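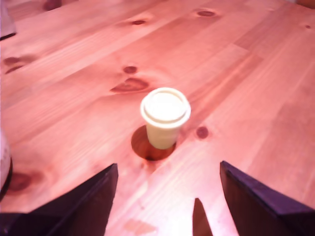
Verna Crenshaw wrote:

> I still think the holes in the tables are too shallow. I sat down
> with a small cup on Saturday and it rocked when somebody leaned on
> the boards. Could we go deeper, or switch to clip-on holders at the
> edge? Also the lids keep coming off when people lift the cup out.

Verna, I'd rather not go deeper. The boards don't leave us much to work with, and a deep hole collects coffee and crumbs that you can't get out with a cloth. The ones on the Lumanlan tables are deeper and they are always dirty.

Clip-on holders stick out into the aisle. We had them in April and people caught their sleeves on them.

What I would try first is the cup. The small white ones taper slightly, so they only touch the hole near the top edge. Jomar has a sleeve of 100 from Flendaston that are straighter at the bottom. He can bring 24 of them next time and we'll see if they still rock.

On the lids, I think people are grabbing them by the rim. The lid is wider than the cup, so that's where your fingers go when the cup sits low. That is another reason to leave the holes as they are.

The pine could use another coat of oil around the holes before we do anything else. Trinidad, do you still have the can, and is there enough left for all the tables?

Silvana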